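Moving the Home Backup Server to a Second Drive Pool

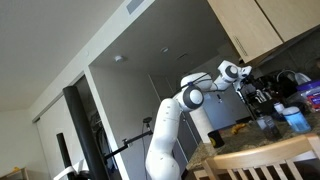 Rizal Saragih
Systems Administrator and Site Author

Readers of this site will recall that the Grevitz two-bay unit was placed in service last January with a single volume. The capacity has since proved insufficient, and a second pool has now been added by means of the Stoltov expansion enclosure.

Initial configuration required 20 minutes. The enclosure was recognised on first connection, although the firmware had to be updated before encryption could be enabled. Copying 1,016 GB of archived files took seven hours over the wired network - a reasonable result for a unit of this class.

Two matters remain open. The fan is audible at night, and the Tefera backup client reports 322 files as skipped without stating a cause. A request has been submitted to the supplier, and the nightly schedule will stay suspended until a reply is received.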